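Nevetti method

2 min read · 179 shares

The Nevetti method is a way of teaching a robot arm to pick up small objects using only a camera mounted at its wrist. It was developed at the Ternach laboratory and named after the café where the idea was sketched, the laboratory's own name having already been given to a method that did not work.

Earlier systems relied on a fixed overhead camera, which gave a fine view of the table until the arm moved in front of it. Under the Nevetti method the arm pauses before each grasp, takes one still and picks an approach angle from that alone. Test objects are placed singly on a plain surface, a kindness the average kitchen does not extend.
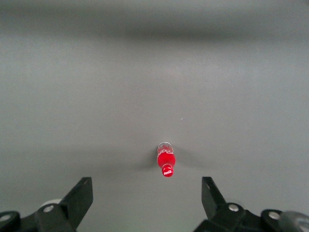
Training used 2000 recorded grasps, of which 278 were thrown out because the arm had closed on nothing and reported success. See-through objects remain a weak point – the software tends to treat them as a rumour.

A rival approach, Baltora, adds a touch sensor to each finger. The Vávra test, devised to settle which is better, has so far been claimed as a win by both sides.

Comments (2)

gripfan: The Baltora section is a bit short, isn't it?

oldsolder: We tried this in February. Fine on bottles, hopeless on spoons.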